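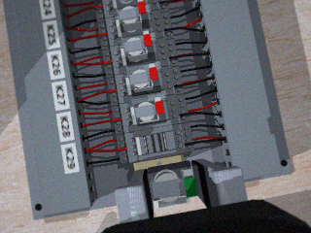 Berchtold Label Maker Review

I've had the Berchtold for nearly 13 months now and I still get a little happy every time I pick it up! My old Vikari chewed through tape and died in December, so I wanted something simple with real buttons, and this is it. You type, you press print, out comes crisp black lettering. I've done spice jars, fuse lists, seed tins, the kids' lunch boxes (twice, they peel them off).

The tape costs more than I'd like, and the cutter needs a firm push. Battery life is great though. My sister Edeltraud borrowed it for a whole weekend of pantry sorting and it came back with charge left.

I paid $44 with one roll included. Get the wide tape if you can, it's so much easier to read in a dim basement.

Hannelore Brunner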